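Subject: Re: [smallmammals] Dormouse boxes at Clesstead

On 9 October 2025, Liette Ross wrote:
> Has anyone had luck with the narrow nest tubes in hazel that's
> been left to grow out? We put 14 up along the Lachance side in
> March and have had wood mice in most of them, plus one very
> cross blue tit. Wondering if we've gone too low, or if there's
> just nothing there.

Hi Liette and all,

Don't give up on them yet! We had two whole seasons of wood mice at Zindside before the first dormouse nest showed up, and that was in a tube I'd been about to take down (the entrance had gone all soggy and I was sick of looking at it). Lovely tight ball of stripped honeysuckle bark with green hazel leaves round the outside. I may have squeaked.

Height-wise ours are mostly at chest level, on branches that run sideways, and the ones that get used have bramble or honeysuckle touching them. The tubes out on bare stems get mice or spiders or nothing. If your hazel has gone leggy I'd move a few to the edge where it's scrubby, and leave the rest.

Also worth hunting for chewed nuts under the big hazels now. Smooth inner rim on the hole with slanting tooth marks outside is what you want. Wood mice leave little ridges across the rim. Hemi Tuhiwai and I went through 200 nuts last fall and found 19 good ones, all from one corner near the Grarari gate, and my knees have never forgiven me. 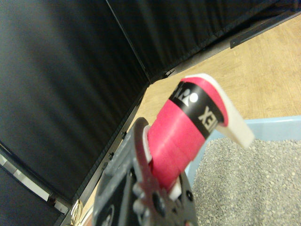
Pink-red cylinder held in the gray gripper

Are you leaving the tubes up over winter? We bring ours in, but I know people who don't bother. And what did the blue tit do to you?

Cheers from a damp Zindside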